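Hesgate to collect household textiles separately from April

Hesgate will begin separate curbside collection of used clothing and household textiles in April, the town's waste department has confirmed. The service will start with 3000 households in the Greltuvari district and extend to the remaining districts once the first results have been reviewed.

Residents in the pilot area will receive a roll of tear-resistant bags and a printed calendar. Filled bags are to be placed at the curb by 6 a.m. on the collection date, next to the paper bin and clear of the sidewalk. Collection takes place every four weeks. Bags left out with general waste will not be picked up by the textile crew.

The contract has been awarded to Cendel, a regional sorting company that already handles the contents of the drop-off containers in the town center. Cendel will run a single closed-body truck on the route. Open trucks were ruled out at the tender stage: rain-soaked textiles develop mildew within a few days and can spoil an entire load in storage.

Sorting is done in two passes. The first separates wearable garments from damaged ones and removes anything that does not belong in the stream. The second grades the damaged material by fiber. Cotton and cotton-rich fabrics are cut into wiping cloths for industrial use. Wool goes to a shredding line, where it is pulled back into fiber. Mixed fabrics with a high share of elastane remain difficult to recover and are mostly processed into insulation and padding.

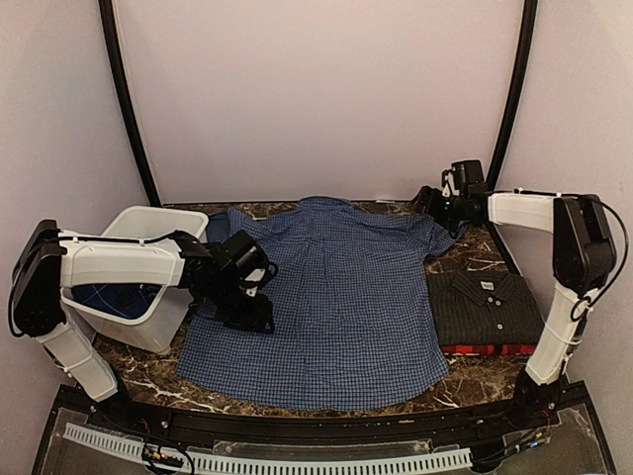 Can a shirt with missing buttons or a torn cuff go in the bag?

Any shirt that is clean and dry is accepted, including one with missing buttons, a torn cuff or a worn collar. Buttons and zippers should be left in place. They are removed at the sorting plant before the fabric is cut.

The list of accepted items covers clothing, bed linen, towels, curtains, tablecloths and paired shoes tied together by the laces. Carpets, mattresses, pillows, wet items and textiles soiled with oil, paint or solvent are excluded and remain part of general waste. Down comforters are accepted if they are undamaged and packed in a bag of their own.

"The most common fault is moisture," said Jörg Grube, head of collection planning at the waste department. "A towel put in damp affects everything packed around it. Residents should let items dry fully, close the bag with the tie and keep it indoors until the evening before collection."

Bags have a volume of 79 liters. The department asks that they not be filled past the printed line, as the tie will otherwise not hold when the bag is lifted. Replacement rolls can be picked up free of charge at the town hall service desk and at the recycling yard on Helmy Road.

The drop-off containers will stay in service during the pilot. The department had considered removing those in Greltuvari to measure curbside volumes more accurately, but decided against it after residents of apartment buildings pointed out that storage space for full bags is limited. Container fill levels will be recorded at each emptying so that the two streams can be compared.

The town expects the pilot to yield more than 250 metric tons in its first year. Revenue from wearable clothing is credited against the cost of the route – a term written into the contract – and the balance is covered by the existing waste fee. No separate charge will appear on household bills during the pilot. Whether the fee has to be adjusted for a town-wide service will be decided after the first annual accounts.

Property managers of buildings with shared waste rooms can apply for a lockable wheeled container in place of bags. Applications must state the number of apartments and the width of the access door. Containers are emptied on the same dates as the bag collection and must be moved to the curb by the building's own staff.

Collection dates for each street will be listed on the waste department's website and posted at the recycling yard. Missed collections can be reported by phone or at the service desk and should be reported within two working days.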